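Section 9. Teaching the Uvlow arm to wipe a table

People write to us at Verstead asking whether a machine can really do the housework yet, and the fair answer is some of it, slowly, with you standing close by. Wiping a table is a good first chore, and we hope you'll enjoy it!

1. Clear the table completely, crumbs included. Picking things up comes later, in Section 10.

2. Draw the blinds or turn off any lamp that shines straight down on the wood. Glare hides the grain, and the arm can mistake a bright patch for a spill (ours scrubbed at one for ages last April).

3. Open the fingers wide and bring them in low over the surface.

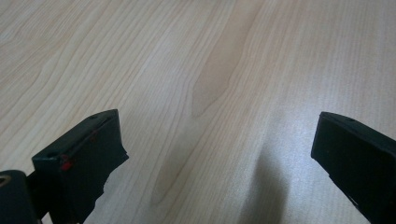 Fig. 9-2. Fingers open over bare wood, with glare at right.

4. Choose Learn Surface and wait for 600 on the display. If it stops at 582, dim the room a little more and start over.

5. Fold a soft cloth, place it between the fingers, and press Close.

Caution: Keep your own fingers well back while the grip is closing.

Note: Dried-on jam and candle wax are still beyond it, I'm afraid. Joaquim Neves on our help desk keeps a list of stains that owners have tried, and he'd be delighted to hear about yours.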